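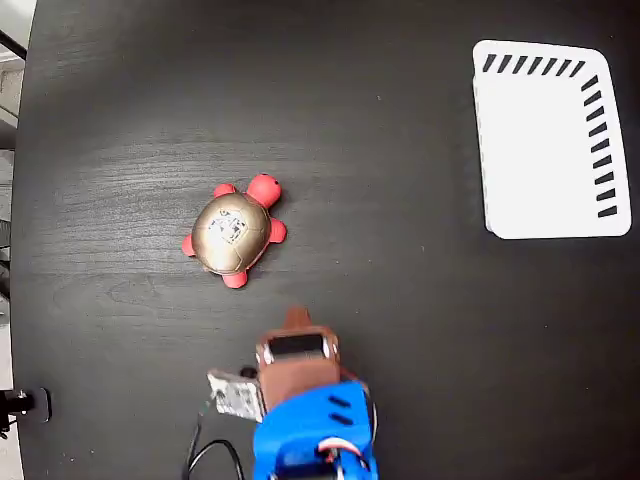 Tutoriel 4 : apprendre une tâche de dépose à partir de démonstrations

Cette page reprend la procédure utilisée avec la bibliothèque Stulleo pour entraîner une politique de saisie-dépose par imitation. La tâche : prendre la tortue, la poser sur le plateau blanc, dégager la pince. Il faut avoir terminé l'étalonnage (tutoriel 3).

1. Position de départ

La pince démarre côté opérateur, à faible hauteur, et la tortue reste hors du plateau. Entre deux épisodes, modifier la position et l'orientation de l'objet. Ne pas déplacer le plateau pendant la première série : les marques noires de ses bords haut et droit servent de repère pour le remettre en place après un choc.

2. Enregistrement

Prévoir 200 démonstrations. Un épisode commence bras immobile et se termine pince ouverte, à l'écart de l'objet. Supprimer tout épisode où la tortue a été reprise à la main. Les hésitations de l'opérateur peuvent être conservées si elles restent courtes.

La carapace est bombée, la pince y glisse facilement. Saisir dans la largeur, jamais par une patte.

3. Découpage des actions

La politique prédit des séquences d'actions et non une commande isolée. Avec des séquences trop longues, le bras corrige tard lorsque l'objet pivote au contact ; trop courtes, il oscille avant la fermeture. Régler ce paramètre avant de toucher au taux d'apprentissage.

4. Entraînement

Lancer 800 époques. La perte de validation cesse de baisser bien avant la fin, mais le taux de réussite continue de monter. Ne pas activer l'arrêt anticipé.

5. Évaluation

Sur notre banc de Ramalho, la politique réussit 87 % des essais avec des orientations absentes du jeu d'entraînement. La plupart des échecs surviennent à la saisie, quand la tête de la tortue est tournée vers la pince. Grethe Ketilsson a repris le protocole à Palolham avec un éclairage latéral ; les reflets sur la carapace y dégradent la localisation, et l'augmentation de luminosité ne compense qu'en partie.

Suite : tutoriel 5, plateau mobile.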